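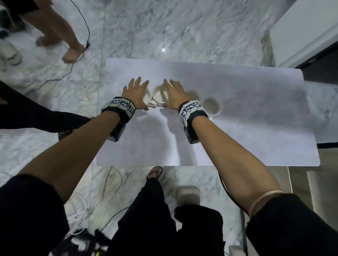 Photos: Taltex, Inwood site

Re: Draft rules for wrist marker sessions

> Section 4 says the bands must be checked "at the start of the day".
> Is this enough? We at Flallell would prefer a check before each
> task, but 100 tasks per operator makes it very slow.

Thank you for this question. I think once per day is too little. In our May set of 1,066 recordings we had to reject 13, all from a band that had turned on the arm. I propose a check after every break and every time the band is taken off.

I would also add one line on cables. A cable from the wrist module must not cross the place where the object will be put down.
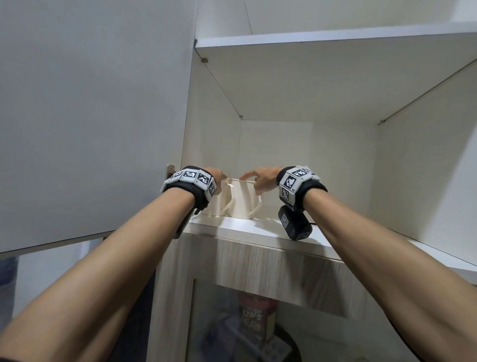 For shelf tasks the draft asks that both hands stay in view. Please keep this sentence, but say also that the marker blocks should face the camera – fingers alone do not help us when we compute the wrist pose.

Section 6, on footwear and other people near the work area, is still weak. "Keep a safe distance" can mean anything. The Maldonado group has a better text, and I would ask them if we may copy it. 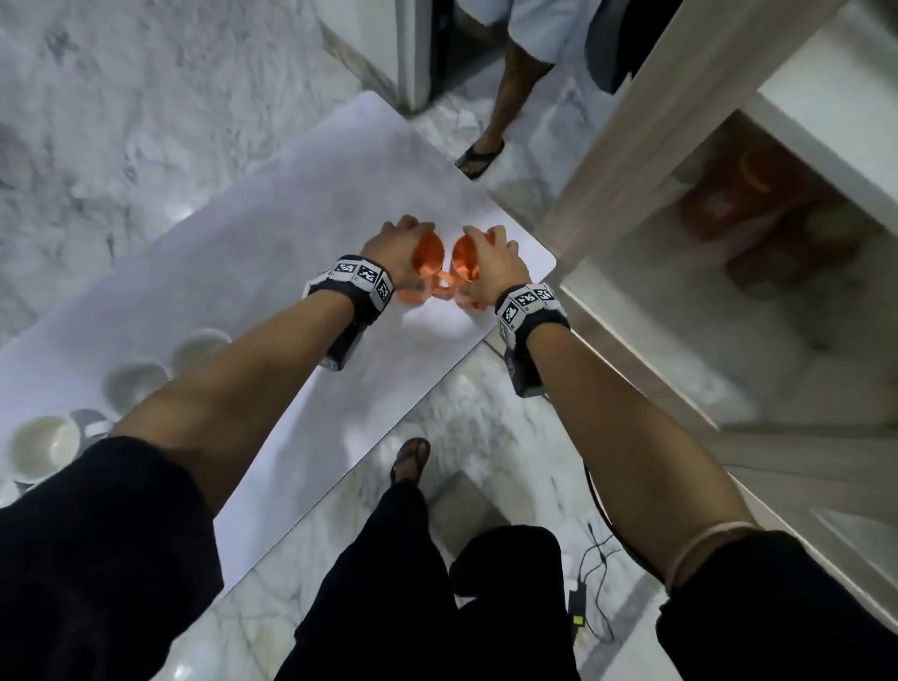
My last point is the object list. Please write material and color in separate columns, because "mug, orange" and "mug, ceramic" can not be compared now. I have 11 smaller corrections and will send them as a separate file.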